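Care of Pianos and Digital Keyboards in Practice Rooms

Household and Workshop Notes, Music Room Series
Issued by the Swanepoel Music Centre. Revised each November.

These notes are intended for families who keep an instrument at home and for members who use the Centre's practice rooms. They cover routine cleaning, placement, and small upkeep tasks that require no special training. Tuning, regulation, and any work inside the action of an acoustic piano should be left to a qualified technician.

Cleaning the keys

Wash and dry your hands before playing. Most of the grime found on a keyboard is skin oil mixed with dust, and it is far easier to prevent than to remove.

For weekly cleaning, use a soft cotton cloth, well wrung out after dipping in lukewarm water. Wipe each key from the back toward the front edge. Do not wipe from side to side, as this pushes moisture into the gaps. Follow at once with a dry cloth of the same kind.

Where marks remain, add one drop of mild dish soap to a bowl of water and repeat. Use a separate cloth for the black keys. On older instruments the black finish may come away slightly and will stain the white keys if one cloth is used for both.

Ivory keys need different treatment. They should be wiped with a barely damp cloth and dried immediately. Soap, alcohol, lemon juice, and toothpaste are all recommended from time to time in older household manuals and should not be used. Ivory is held on with glue that softens when wet, and a key cover that has lifted must be reattached by a technician.

Digital keyboards should be switched off and unplugged before cleaning. Cleaning fluid is never sprayed directly on the instrument. Alcohol wipes cloud the plastic over time and can remove the printed labels beside the buttons.

The cabinet

Dust the cabinet with a feather duster or a slightly damp cloth before wiping it dry. Dry dusting with a coarse cloth leaves fine scratches in a polished finish, which show most clearly on black.

Furniture polish is not needed in most cases. Products containing silicone should be kept out of the room altogether, as the spray drifts and can reach the strings and tuning pins. If a polish is wanted for a satin or open-grain cabinet, ask the technician at the next visit which type suits the finish.

Drinks, potted plants, and framed photographs should not be kept on the lid. A vase that tips over can cause damage costing more than the instrument is worth. Framed pictures also buzz against the lid on certain notes, and many reports of a "rattling string" are traced to this.

Placement and humidity

An acoustic piano should stand against an inside wall, away from radiators, heating vents, fireplaces, and direct sun. Leave three inches between the back of an upright and the wall.

Steady humidity matters more than any particular reading. A simple hygrometer placed on a shelf near the piano, out of the sun, will show how much the room changes over a season. If the reading swings widely once the heating comes on, a room humidifier is advised. It should be placed across the room from the piano, with the mist directed away from it.

Members have asked whether a jar of water placed inside the bottom panel of an upright is of any use. The practice is an old one. The Centre's technician, Tamás Hajdu, advises against it, having found spilled jars, rusted pedal springs, and in one instance a family of mice.

Pedals and bench

Brass pedals may be cleaned twice a year with a small amount of brass polish on a cloth. Slip a piece of card behind each pedal to protect the wood. Rub until the cloth comes away clean, then buff dry.

A squeaking pedal should be reported or looked at by the technician. Household spray oil attracts dust and will make the squeak worse within a few months.

Bench bolts work loose with use. Turn the bench over on a folded blanket and tighten each bolt by hand, then a quarter turn with a wrench. Adjustable benches should not be wound past the point where the knob begins to resist.

Storing small items

Metronomes, page clips, spare pedal cables, and adapters are best kept in a lidded container near the instrument and off the floor. Each power adapter should be marked with the name of the keyboard it belongs to. An adapter of the wrong voltage or polarity can ruin a digital instrument even when the plug fits. Masking tape and a permanent pen are sufficient for this purpose.
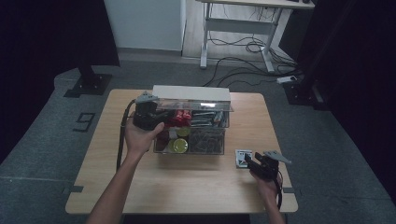 Cables should be coiled in loose loops and fastened with a fabric tie. Winding a cable tightly around the adapter strains the wire where it enters the casing, and that is the usual place for a break. Batteries should be removed from any metronome or tuner that will not be used for a month or more.

Sheet music keeps best upright in a closed cabinet. Loose pages may be held in folders by composer or by pupil. Paper clips leave rust marks and should be replaced with plastic clips. Torn pages are to be mended with archival tape only, as ordinary clear tape yellows and lifts the ink.

Using the Centre's practice rooms

Members are asked to observe the following when leaving a room:

Close the keyboard lid on acoustic pianos. Lay the felt strip over the keys first where one is provided.
Switch off digital keyboards at the instrument before switching off at the wall.
Return headphones to the hook.
Take all food and drink away.
Report sticking keys, broken strings, or missing music stands at the front desk, giving the room number and the name of the note affected.

Pianos must not be moved by members, including those on wheels. Requests to move an instrument should be sent to Thu Đào in the facilities office at least three working days in advance.

Tuning

A home piano in regular use should be tuned twice a year, and again about two weeks after it has been moved to a new house. Families wishing to be added to the shared tuning list may telephone the front desk on extension 1345.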